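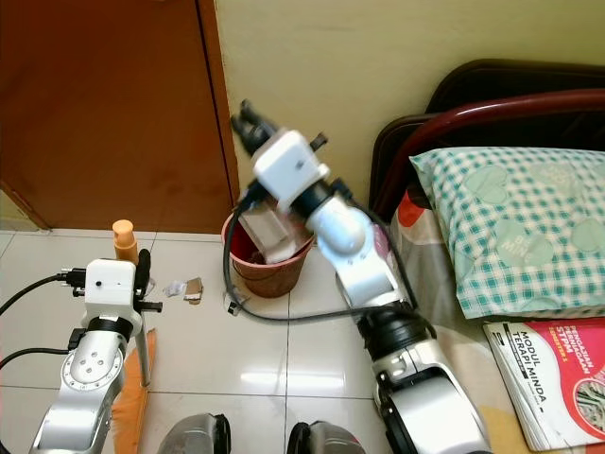
Step 3: Give the floor to the robot, one job at a time

Once the Sunero is set up (steps 1 and 2), resist the urge to hand it everything! I started ours on sweeping up scraps. One arm holds the broom, the other is free for the bucket, and you get a small job that's easy to check.

Do this first:

Put the bucket against a wall, where an arm can reach it.
Look at where the cables run – ours like to loop around the bucket.
Start with paper and cardboard. Pick up clips and other small hard bits yourself.
Let it run for 20 minutes, then go look at the floor.

Step 4: Talk to whoever used to sweep

Please don't skip this one. At Wistier, Noémi Somogyi did the rooms for years, and I went and changed her whole morning without asking (sorry, Noémi). We sat down in January and split it up again. She now decides which rooms the arms get, and she can stop them whenever she wants. Her hours stayed the same, and the time she got back goes to beds and linens.

Write the new split down and tape it up by the supply closet. Ours has been rewritten 2 times and I'm pretty sure a third is coming.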